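Équipements > Cellules de préparation > Entretien

Par l'équipe atelier Ultow, septembre

Je vous présente la Sedel 416, notre cellule d'assemblage de burgers, et surtout sa petite routine d'entretien, parce que c'est la question qui revient tout le temps au téléphone !

Le bras est un Serow tout simple, monté sur socle, avec une pince à 2 doigts. Les doigts se démontent à la main (pas besoin de clé, promis) et je vérifie leur alignement à chaque début de service. Comptez 30 secondes. Le rail des porte-aliments, lui, se pose à côté du plateau, et c'est là que tout se joue : s'il bouge, il faut réapprendre les points de prise sur le pupitre Parisi. J'ai perdu une matinée comme ça, alors maintenant je trace un repère au feutre sous le support.
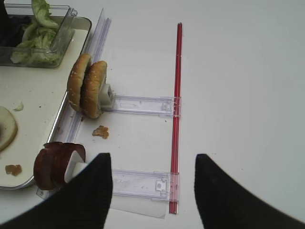

Sedel 416 : pains au sésame sur chant dans leur porte-aliments blanc, bac de laitue posé sur le plateau.

Côté nettoyage, eau tiède et chiffon doux sur les pièces transparentes, jamais d'alcool, ça finit par les fendiller. Les miettes, je les enlève au pinceau avant de relancer un cycle. Et tous les 900 cycles, je contrôle le serrage des porte-aliments. Le jeu de rechange est livré avec la cellule.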